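Gurnaria Game Makers — Minutes of the Spring Planning Meeting
22/03/2025, main room, started at 2 in the afternoon
Present: Raimo Ikonen (chair), Nelli Ahonen, Tanvir Ekanayake, Heikki Saarela
Sorry to miss it: Ilari Heinonen
Minutes: Nelli Ahonen

1. Last minutes
February minutes approved with one fix. The varnish test was Heikki's work, so his name goes in where mine was. Sorry, Heikki!

2. Prompt blocks
This took up most of the afternoon, and happily so. Tanvir brought the wooden blocks with the Chinese prompts, and everybody wanted a turn with them before we got to any business at all. The idea is still the one he pitched in February: each block carries a number and a prompt, you pull one, you tell a story from your own life, and the table listens. We played two rounds and ran way over time (Raimo's story about the ferry and the wedding cake needed its own agenda item).

Heikki is very happy with how engraving feels next to printing. You can find the letters with your thumb, and there is no ink to rub away. He would like the lines cut a little deeper on the next batch, especially where the text is small. Raimo asked if two lines of text is the most we can fit. Tanvir thinks three would work on the broad face if the prompt is short, but two reads better — agreed to stay with two wherever we can.

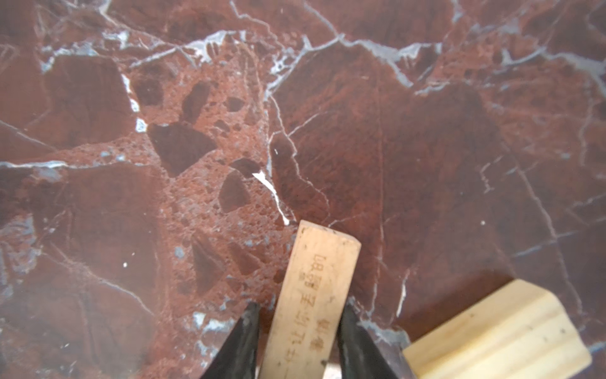
Item 2: engraved block with a Chinese prompt, on the stone top.

Long talk about wood color. The blocks don't all match, and some of us love that. Nelli likes a mix of tan and pale yellow in one set, Heikki would sort them. Vote was 3 to 1 for the mix. Heikki took it well and asked for it to be written down that he will sort his own set at home.

Rounded corners: yes, on everything. They are so much nicer in the hand.

English set: Tanvir has 112 prompts in draft and read us a handful. Favorites were the one about a smell from your grandparents' house and the one about a time you got on the wrong bus. We want the English to sound like something a friend would ask, so Raimo and Tanvir will go through the list together and cut anything stiff. Chinese and English sets keep the same numbering, so that mixed tables can play along.

3. Boxes and pouches
Irkico sent samples of the cotton pouch. Good stitching, lovely drawstring, too small. Nelli will ask for the next size up. Kaufmann can do a sliding-lid box, and Heikki has seen one in person and can't stop talking about it. No decision until we have both on the table.

4. Open game night
Flimosano has offered us the back half of the café for an evening. Everyone is in! Plan is 6 tables, one set of blocks on each, with a host who knows the rules well enough to get people going and then keeps quiet. Ilari sent a note saying he'd host and bring cinnamon buns — accepted without discussion.
Raimo pointed out that the blocks make a real clatter on a hard tabletop. We'll bring felt mats.

5. Other business
The small sander is back and runs beautifully. Please empty the dust bag when you're done with it.
Heikki asked for help carrying the offcuts down to the shed. Tanvir and Raimo stayed after the meeting to do it.

To do
Tanvir and Raimo: English prompts, first cut of the list
Heikki: deeper engraving test, sliding-lid sample from Kaufmann
Nelli: larger pouch from Irkico, date with Flimosano
Ilari: hosting notes for game night, buns

Next meeting: same room, date to follow by email once Flimosano has answered.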